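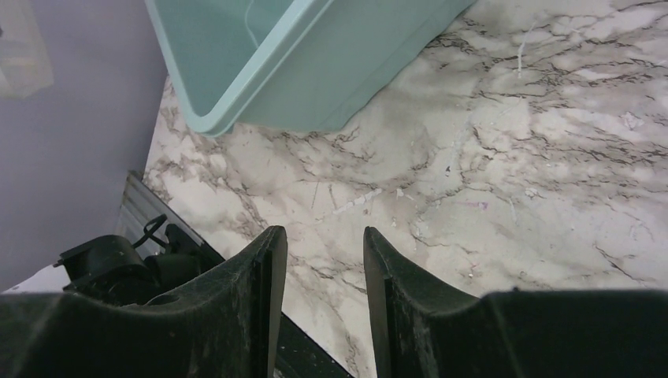
Gripper fingers in the open position.

Progress Report to the Lulberg Fund
Adura Sour Cherry Drinks Project
Reporting period ending in June

Submitted by Halyna Ostapchuk, Project Lead

1. Purpose of this report

The Lulberg Fund awarded support to the Adura project for the development of a line of low-sugar drinks made from sour cherries grown in the Plutusov district. This report covers the second reporting period. It sets out the work completed, the changes made to the approved plan, and the work that remains before the final report is due.

2. Fruit supply

Supply agreements are now in place with 26 growers, all of whom deliver to the Vakulenko press house. The first agreements were drawn up before the spring frosts, and two growers on the lower slopes later asked to reduce the amounts they had promised. Both requests were granted. The shortfall was met with frozen fruit from last season, which the press house had kept in storage for this purpose.

Frozen fruit gave a darker juice with slightly less acid. The recipes for the still drink were adjusted, and the sparkling drink was left as it was. Any batch made with frozen fruit has been marked in the production log so that the two can be compared at the end of the season.

3. Recipe development

Work in this period centered on three drinks: a still cherry drink, a sparkling version, and a vinegar-based syrup to be mixed with water. The syrup was the least certain of the three at the time of the award and has improved the most. Steeping the crushed fruit in cider vinegar for 48 hours gave a clean flavor. Longer steeping brought out a bitter note from the pits, and the practice has been dropped.

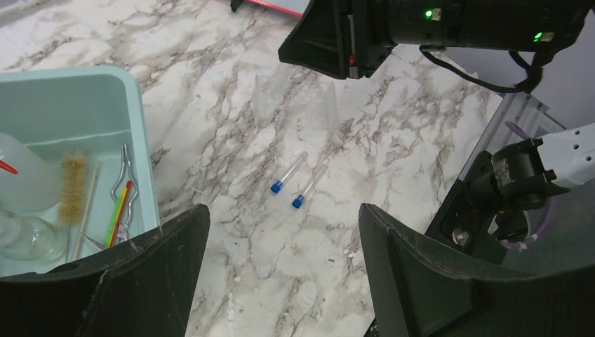

The sparkling drink has been more difficult. Several batches lost their carbonation on the shelf, and the fault was traced to a poor fit between the bottle and the cap. The supplier has agreed to replace the remaining stock. Until the new bottles arrive, only the still drink and the syrup will be offered for tasting.

Sweetness remains under discussion. The original proposal called for no added sugar in any product. Tasters accepted this in the sparkling drink but found the still drink too sharp, and a small amount of pear juice is now used in its place – a change the Fund approved by letter.

4. Public tastings

Tastings were held at the Plutusov market hall each Sunday morning. A total of 232 people completed a comment card. The syrup was the most frequently preferred item, particularly among older visitors, many of whom wrote that it reminded them of drinks made at home. Younger visitors more often asked for the sparkling version.
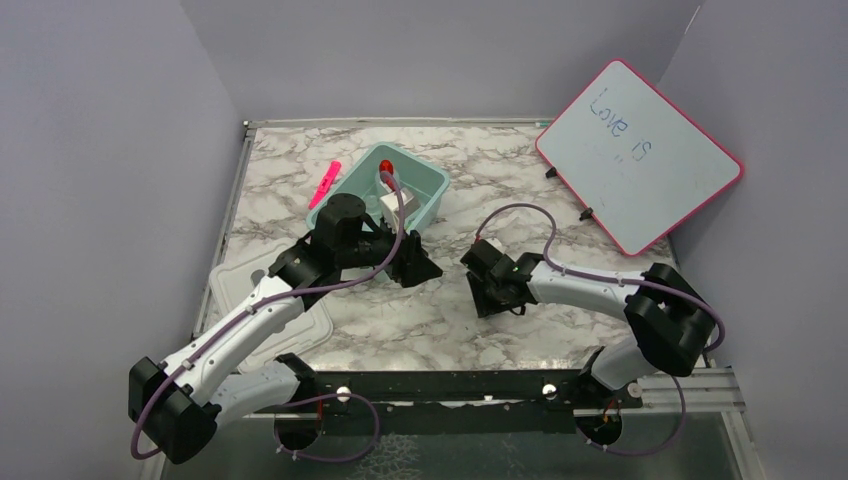

3 min read

5. Budget

Spending is in line with the approved budget apart from one item. Cold storage cost more than planned owing to the use of frozen fruit. Veronika Szénási, who oversees the project accounts, has moved funds from the travel line to cover the difference. No additional money is requested.

6. Work planned for the next period

The next period will begin with the fresh harvest. The project intends to bottle 800 units of the still drink and to repeat the shelf tests of the sparkling drink in the replacement bottles. Label text for all three products is being reviewed – the ingredient list for the still drink must be corrected to show the pear juice.

A decision is also needed on the pressed pulp, which at present goes to compost. Two bakeries have asked for samples of the dried pulp, and these will be sent once moisture readings have been taken.

7. Matters for the Fund's attention

The project asks that the deadline for the shelf-life results be moved to the end of the next period, to allow for the delay in bottle delivery. The tasting summary and the revised recipe sheets are attached separately.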